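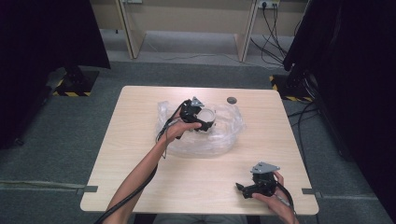
Agency & Careers > Moving client side

borby_26
Five years at Grabner as account director, now offered head of brand at Molico. Same money, 2 days at home. Worth it?

chenxi_yin
Take it. You'll own the budget for once.

Suqin D
Disagree. I went client side in December and spend my week in internal meetings. Ask who signs off the work.

chenxi_yin
That depends on the firm. Mine has 600 staff and I sign off nearly everything.

borby_26
Sign-off is the sales director. Will ask about that on the call.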